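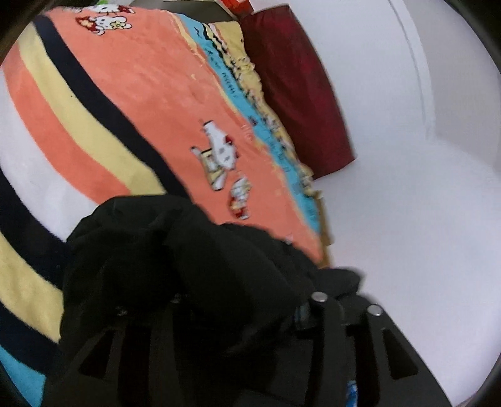
Figure 3. A printed fabric, apparently a bed covering, with coral, pale yellow, white and black stripes, partly covered by a black cloth.

Home Issues Articles Authors Search
Reading time: 3 min

4. Stripes and the problem of the returned bedspread

4.1 What households said

The printed stripe has had a poor press among historians of furnishing, who tend to treat it as what a mill made when the designer was on holiday. Our interviews in Grendholm suggest that buyers took it a good deal more seriously. Of all the patterns discussed, stripes drew the longest answers and the only raised voices.

Most of the argument was over direction. Households in the older streets held that a stripe should run from pillow to foot, and that a stripe laid across the bed made the sleeper look like a parcel. Families who had moved out to Grindlow after the mill closed were more relaxed, or had smaller bedrooms. One retired finisher told Llorente that a crooked stripe was "a thing you could see from the landing", and asked that her sister's house be left out of the study. We have left it out.

Colour was discussed less, though with equal confidence. Warm grounds such as coral and orange (Figure 3) were spoken of as modern by people who had bought them forty years ago and were still using them. Black was thought daring in a narrow band and funereal in a wide one. Where the narrow band ended and the wide one began, our speakers could not agree, and two of them have asked us to settle it in print. We decline.

4.2 What the order books say

The Kaltadano order books tell a duller story, as order books will. The mill kept 18 striped designs in its July list and sold over 2000 lengths from it in a good season, of which 300 came back. The clerks gave each return a reason, in a hand that gets worse as the summer goes on. "Not as expected" is the commonest. "Wrong way round" appears 14 times, always in the same ink, and we suspect a single clerk with views.

Tamiru, the mill's one attempt at a named range, deserves a paragraph it will not get in the general histories. It was printed with stripes of unequal width, which the sales letters call "lively". Shopkeepers called it difficult to fold. A bedspread with even stripes can be stacked so that the edges line up; a Tamiru could not, and several shops seem to have dealt with this by keeping it under the counter, where it sold about as well as one would think.

Amparo Llorente has argued that the returns show a public resisting novelty. The present authors, one of whom is Llorente, are now less sure. Returned goods were often resold in the next street at a lower price, and the interviews hint that some families sent a bedspread back in order to buy it again through a cousin. The books cannot show this — they record lengths and sums, and are silent on cousins. Section 5 turns to curtains, where the evidence is thinner and the tempers were no better.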